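How do you sort a whole bed full of small random stuff without giving up halfway?

Asked by Marleny Arboleda
1,552 views

So I finally did the thing everyone says to do and emptied the drawers, the nightstand and two tote bags onto the bed. The idea was that I'd have to finish because otherwise I can't go to sleep! Well, I've done this three times since December and every time I end up scooping it all back into a bag at midnight and calling it a night.

It's all little things. Bottles, medicine, snack packets, a plug adapter, a remote, a sponge (why is there a sponge in my bedroom), bits of hardware I'm scared to throw out because they probably belong to something. I have one big wooden tray and I keep thinking the tray should be the answer but I don't know what goes on it.
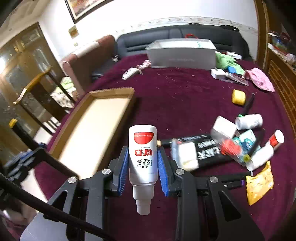 Should I sort by room or by type of thing?
By room first. Type comes later, once you're standing in the room where the stuff is going to live, and you'll find half of it already has a spot there.

I asked my sister that one over the phone while I was sitting on the floor, and it helped a bit, but she has a garage and a hall closet and I have a studio on the second floor in Stotcombe. My "rooms" are kind of all the same room. What do you do with the leftovers that don't belong anywhere? And do I need to buy boxes?

2 answers

Kazue Higuchi
100 people found this helpful

Please don't buy boxes yet! I did that and then I had a mess plus boxes.

In a studio I'd call them zones: sink, bed, desk, front door. Use the tray as your taxi. Put only the sink things on it, carry it over, put them away, come back with it empty. Then do the next zone. You're never holding more than one decision at a time and the bed gets clearer with every trip, so you can see you're winning.

Medicine I'd do first, while you're still awake enough to read dates. Anything expired goes in a separate bag for the pharmacy, if yours takes it back. Food next, and be ruthless with open packets.

For the mystery hardware, one jar with a lid. When the jar is full you have to throw something out before anything else goes in. Mine has had the same curtain hook in it since I lived over on Escobar and I'm at peace with that.

Also start at 10 in the morning, not after dinner. I think that's most of your problem.

Ulises Villca
2 people found this helpful

just put it all in a shoebox and whatever you dont take out in a month goes. worked for me, except I did toss the charger for my toothbrush

Comment from Marleny Arboleda: The taxi tray!! OK, trying it tomorrow morning with coffee. Ulises, I already have the shoebox, it's under the bed, it's full.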